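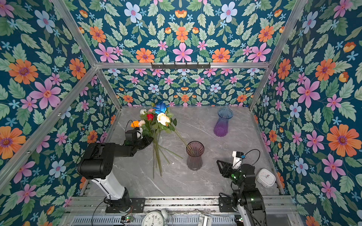
Gurnura, the artificial flower workshop on Rainer Street in Fover, is drawing up its first real equipment budget for robots, and anyone who has ever tried to get a small business to agree on one big purchase will have some sympathy for the people doing the drawing up. The money has been set aside, or most of it has, and the discussion is now over how much of it goes into arms and how much into everything that has to sit around them. The work itself is easy to grasp. One arm holds a mixed bunch up by its stems, blue rose at the top and a big cream-to-peach one to the side, while the other arm waits with its gripper open by the front vase.

Vlastimil Ševčík, who has run the workshop floor for longer than he likes to say, would like to order a second two-arm station before the end of the summer. He has a quote from Skakik, the firm that supplied the present one, and he keeps it folded in his shirt pocket, where it has gone soft at the corners from being taken out and shown to people.

"I'm not in love with machines, I want that understood," he told us over a very good cup of coffee. "I'm in love with getting the hotel orders out on time. Every spring we hire people for a few weeks, and we train them, and they're lovely, and then they go back to college. I'd like some of that money to still be here the next year."

The workshop puts together 400 arrangements in a busy week, nearly all of them by hand, and no one is planning for that to change soon. The station is being used to find out which parts of the job an arm can be trusted with, and Ševčík wants the answer to that to decide what goes on the order form.

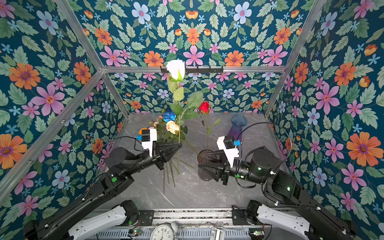 Grippers have taken up more of the planning than anyone expected, and they now have a line of their own in the draft budget, with spares listed separately. A stem is thin and a bunch is a tangle, and the people at the workshop have plenty to say about what shape of jaw gets on best with either. The pair on the station now are black with two fingers each, and with one set of jaws right over a smoky glass vase and a loose bunch of flowers under the other, there isn't a great deal of elbow room between them. Ševčík has asked Skakik to price a wider base as well, which would set the two arms farther apart, though he admits he hasn't measured whether it would fit through the side door.

Aurelia Kuster keeps the books at Gurnura and has been the one asking the patient questions. She is in favor of the purchase, she would like readers to know, and has been from the start. She would simply prefer that the workshop buy the small things first: cables, camera brackets, a proper supply of vases, and a training course for two members of staff. Her version of the plan sets aside 10 percent of the total for repairs, and she says she won't sign one that doesn't.

"You buy a delivery van, you know there'll be tires," she said. "I want to know what the tires are on this. I asked that in our very first meeting and I got a nice long talk about joints." (She and Ševčík have worked in the same office for years and are, we should say, very fond of each other.)

Glassware is another item that crept in late. Plastic vases would be cheaper to practice with, but the arrangements are sold in glass, and both of them feel that practicing with anything else would be a false saving. Kuster has found a dealer willing to sell seconds by the crate, some 42 to a crate, and the first of those has been ordered.
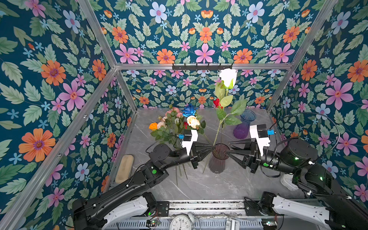

What happens next

The two versions of the plan will be put side by side at a staff meeting on Friday, and everyone who works on the floor has been invited to speak up, including the part-timers. There will be sandwiches. Ševčík is bringing his folded quote and Kuster is bringing a spreadsheet, and both expect to leave with something in between.

If the second station is approved, the order would go to Skakik in June. The long bench by the window would have to move, and the electrician has already been around to look at the outlets. If it is put off, the present station stays in use as it is, and the training course goes ahead either way, which seems to please everybody.

Kuster also wants the staff to keep a simple notebook beside the station, with the date, the flowers used and anything that needed a hand. She would like to see a good few pages filled before next year's budget is written, and has bought the notebook out of her own purse.

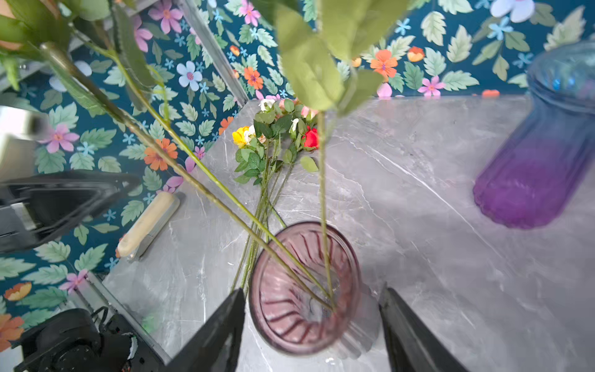 The mauve-pink vase from above, as seen by a camera on one of the arms, with roses lying on the table behind it.

Neighbors who are curious about the work are welcome to stop in at the Rainer Street shop during opening hours. The station is in the back, so please ask at the counter first, and mind the boxes in the hallway.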